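Arance is a shared workshop behind a tile warehouse, and the Trurlow group has its bench at the far end. I went in June to see their two-armed household robot, which so far exists in simulation and as one finished shoulder joint. Adi Simanjuntak ran the session from a desktop machine.

The first run was a doorway approach. Both arms are raised in front of the torso, grippers open, and the base drives toward a pair of black door leaves.
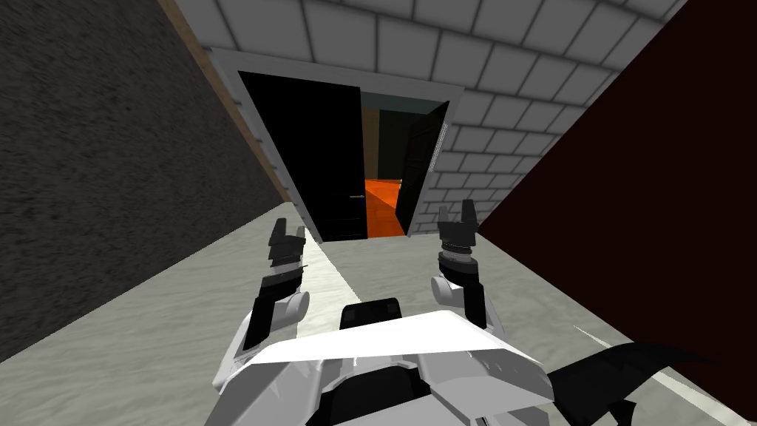 Dewanti Menon would have tucked the arms in first, on the grounds that a raised elbow makes the robot wider than its base and the planner only checks the base. Adi agreed and added arm width to the list of open items.

The planner, called Hasta, is 593 lines of Python. It treats a threshold as a change of surface, so the step from gray floor to orange floor gets its own cost.

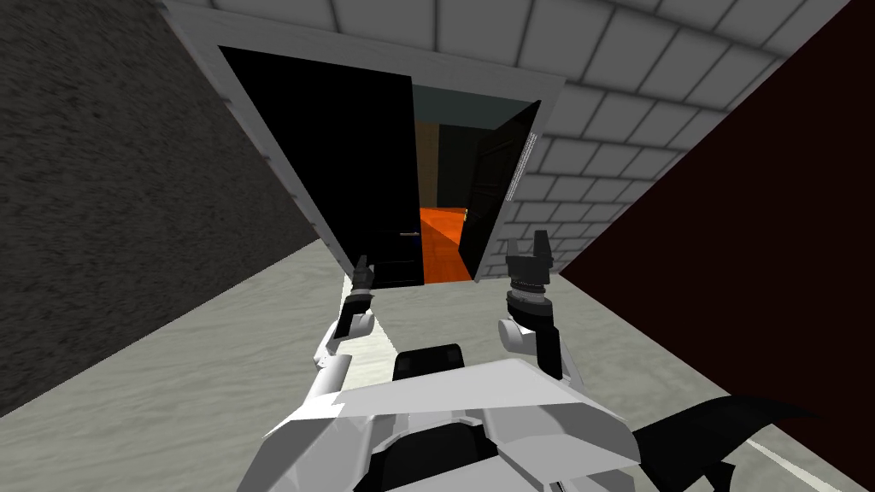

A full pass from corridor to room takes 260 simulation steps at the current speed limit. Adi wants over 400, with smaller motions near the frame. The real base will be slower anyway — its motors are secondhand.

The wrist views are used for the final part of a reach. They show both fingers and whatever lies between them, with no depth data.

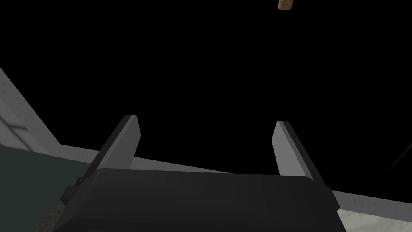

## Wrist views and furniture

Dark furniture is the harder case. A peaked top in deep brown, with molding set into its face, gives the edge detector several nested outlines to choose from.
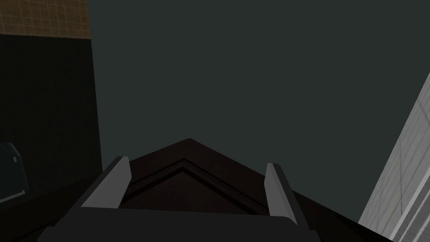

The current fix is to keep the outermost outline and discard the rest. It costs 10 milliseconds per image, which the group accepts for now. The printed gripper parts are due next, and the second shoulder joint is waiting on bearings.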